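Cloth Handling Software, Work Package 5: Progress Report to Omard

Prepared by Faisal Jatoi, with perception sections by Gonzalo Cifuentes
Reporting period: through the end of May
Distribution: Omard program office, Mansour integration team

1. Status

Work Package 5 covers the software between raw hand-held gripper recordings and the grasp planner. Its deliverables are the time alignment tool, the cloth state estimator, the planner interface, and the operator tooling. Alignment is finished and in daily use. The estimator runs end to end but does not yet meet its latency target. The planner interface is frozen at the message level. Operator tooling is behind plan by one month, for the reasons given in section 4.

No change to the budget is requested.

2. Alignment and calibration

Each recording carries several streams: the wide-angle view from each gripper, the head-worn device, and jaw opening. The streams start at different moments and their clocks drift against each other. The first version of the tool used a single offset per recording, which held for short takes and failed on long ones. The current version, released internally as Catberg, fits an offset and a drift term for every stream and writes both into the recording header.

Lens calibration was moved from the session level to the device level. The old procedure let a bad calibration pass unnoticed if the operator skipped the review step. Catberg now refuses to export a recording whose reprojection error is above the limit in the configuration file, and the log names the stream that failed.

One problem remains open. The tracker loses scale when a gripper is pointed up at the ceiling and a blank whiteboard. There are few stable features on the board, and glare moves across it as the gripper turns. We have added a mask for saturated regions and lowered the weight of features near the rim of the circular image. Tracking now recovers sooner, but the pose during the gap is interpolated and flagged as such. Flagged segments are excluded from training by default.

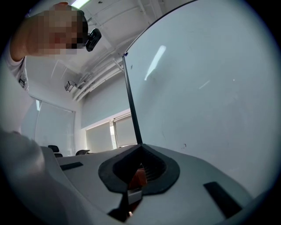
3. Cloth state estimator

The estimator takes the gripper view and returns a segmentation of the cloth, a set of visible fold edges, and a grasp quality score. Training used 2000 labeled segments. A second group of 2000, recorded under the same protocol, is held back for evaluation and has not been opened to anyone tuning the model.

Segmentation is reliable on plain towels and napkins. Fold edges are weaker. When cloth is pinched and bunched, the model tends to join two separate lobes into one surface, and the planner then proposes a second grasp through a fold that is not there. Gonzalo has rewritten the edge loss to penalize this case directly, and the new checkpoint is in review. Ribbed and fuzzy fabrics are the hardest group, with surface texture read as creases. Stitched borders help, and we now label them as a class of their own.

Latency stands at 30 milliseconds per image on the target computer. Most of the time goes to undistorting the full circular view before inference. A version that runs directly on the unwarped region of interest is in progress — it needs a change to the data loader that Plakumen has agreed to make on its side.

Two-handed recordings also pass through the relative pose module, which estimates one gripper's position in the view of the other. A square fiducial marker is used where it is visible, and the module falls back to head and gripper tracks where it is not. The change between the two sources caused a visible jump in the output trajectory. A blending window now smooths it, with the source recorded for every sample.

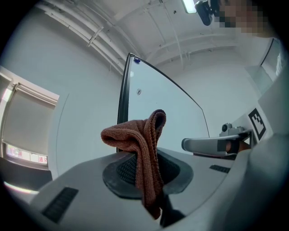
Last updated: May, 16:40 (F. Jatoi)

4. Operator tooling

The review screen was rebuilt after Mansour reported that rejected recordings could reappear in the export queue. The cause was a status flag held in two places. Status is now stored once, in the recording header, and the queue is derived from it. Work on the rejection fault displaced the planned annotation shortcuts, which move to the next period.

Face blurring runs as a separate step ahead of export. A recording without a completed blurring record cannot be exported.

5. Next period

— Merge the revised edge loss if the review confirms fewer joined lobes.
— Deliver the direct inference path and repeat the latency test.
— Add annotation shortcuts to the review screen.
— Run the held-back evaluation group once, with results sent to Omard unedited.

6. Items needed from Omard

Confirmation of the fabric list for the final evaluation, and a decision on whether interpolated poses may be used in planner tests. The second item blocks the test plan for two-handed folding.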